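Home | Print Terms A–Z | Paper | Finishing | Binding | Contact
Print this page | E-mail this page

Saddle Stitching

Saddle stitching is a way of binding a booklet by folding printed sheets in half, tucking them one inside another, and fastening them through the fold with wire staples. The name comes from the saddle, the ridge-shaped support that the folded sheets are hung over while the wire goes in, much as a blanket hangs over a rail. It is the most familiar binding there is for thin catalogs, concert programs, price lists, church magazines and comic books, and if you have a brochure within arm's reach there is a fair chance it was made this way.

Although printers say "stitching," no thread is usually involved. The wire comes off a spool, and the stitching head snips off a short length, bends it, pushes it through the spine from the outside and folds the two legs flat against the center spread. Most booklets get 2 stitches, and larger formats may have more.

Page counts

Every sheet folded in half makes four pages, so a saddle-stitched booklet must have a page total that divides evenly by four. This catches out a great many first-time customers, who arrive quite happily with 26 pages and have to be told (kindly, one hopes) that they need to lose a couple or find a couple more. Blank pages at the back, a notes page or an order form are the usual ways of making up the number, and a full-page photograph does very nicely too.

The upper limit depends on the paper. On a light stock, 44 pages will generally fold and lie well. On a heavy one the same booklet may spring open on the table and refuse to stay shut, and the customer is better served by a glued or sewn spine.

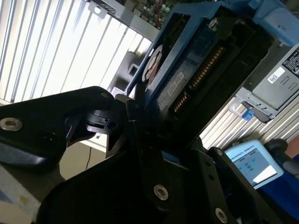

Creep and trimming

When sheets are nested, the inner ones are pushed outward by the thickness of the paper around them, so that the middle of the booklet pokes out beyond the cover. Printers call this creep, or sometimes push-out or shingling. The extra is trimmed off after stitching to give a clean front edge, and it follows that the middle pages end up a touch narrower than the outer ones. To keep the margins looking even, the page images are shifted slightly toward the spine, a little more for each sheet nearer the center. Layout software can do this by itself, but it's still wise to keep page numbers and small type well clear of the outer edge.

The trade handbook by Kiyoshi Sugiyama, long used in evening classes, recommends making a folded dummy from the real paper before any layout is settled. It's an old habit and a good one, and it takes only a few minutes with a bone folder and a pencil.

Equipment

Small shops often work with a hand-fed stitcher, at which the operator opens each booklet over the saddle and presses a foot pedal. Larger plants run gathering lines that collect the sections, stitch them and trim three sides in one pass. The Treseck line, a common sight in mid-sized shops, can be run by one person once it has been set up. For an order of 1000 booklets, setting up may well take longer than the stitching itself.

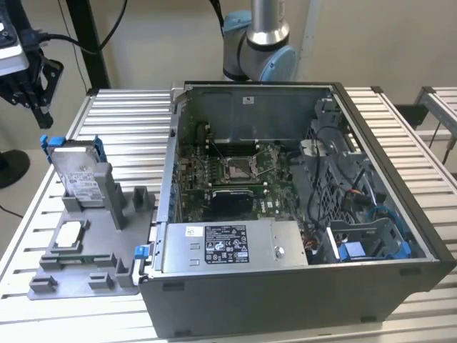 Jobs on such a line are normally sent over from the prepress desk as imposed sheets, meaning the pages have already been arranged so that they'll fall in the right order after folding. On an eight-page booklet, page eight sits beside page one, and page two beside page seven. Reading across a flat press sheet can be a bewildering business until you have folded one or two for yourself.

Variations

Loop stitching uses wire bent into a rounded eye that stands out from the spine, so the finished booklet can be clipped into a ring binder. Stinance, a maker of training manuals, sold its course books in this form for many years. Thread-sewn booklets, fastened through the fold with linen or cotton, are slower and dearer to make but very pleasant to handle, and are popular for wedding orders of service and small books of poems. Colored wire is also offered by some printers.

See also: Perfect binding; Creep; Imposition; Self-cover; Side stitching

Entry by Declan Costigan, revised by Salim Makokha
Last updated: November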